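Second life for the office tower

Most desktop towers leave an office before they stop working. A lease ends or a support contract lapses, and the machine goes out with the carpet tiles. The refurbishing trade depends on that gap.

Lekanard, a reseller that handles retired office equipment, took in 2342 desktops last year. Lăcrămioara Onu, who runs its intake bench, sorts them first by age and then by memory type. Maker and model come third. Older boards with standard slots are easier to place than newer compact units, where the power supply and case fit only each other.

Testing takes 13 minutes per machine when no fault is found. Memory is checked first, then storage, then the fans under load. A drive that has passed 2000 hours of use is wiped and sold separately, with the hours printed on the label.
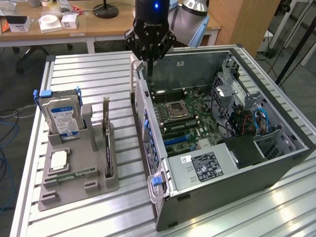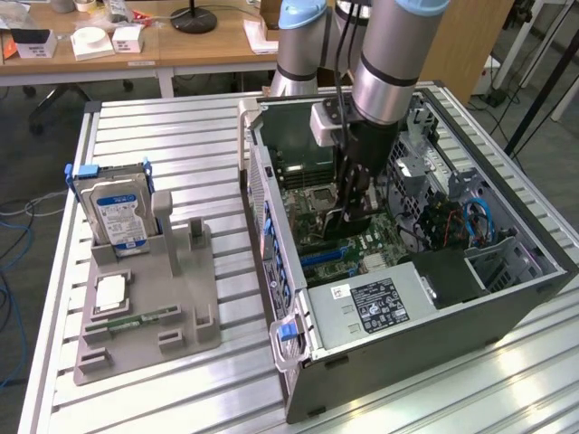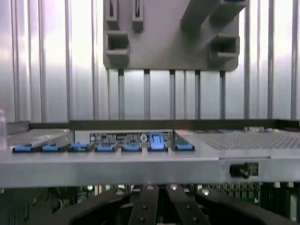
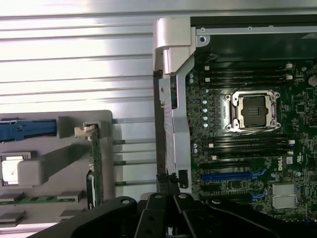
What the buyer should ask

Grading is the weak point of the market. Clomum and Cozma, two of the larger outlets, both sell a "Grade A" tower, but Clomum's grade refers to the outer case and Cozma's to test results. A scratched machine with sound parts may therefore cost less than a clean one with a tired power supply.

Ask for the test sheet before paying. It should list the memory fitted, the drive hours and the age of the power supply. Check how many memory slots are free, as a full set of small modules has to be replaced when more is needed.

Warranty terms also differ. Terkik covers parts for 2 years but excludes fans. Lekanard includes fans and charges for return postage.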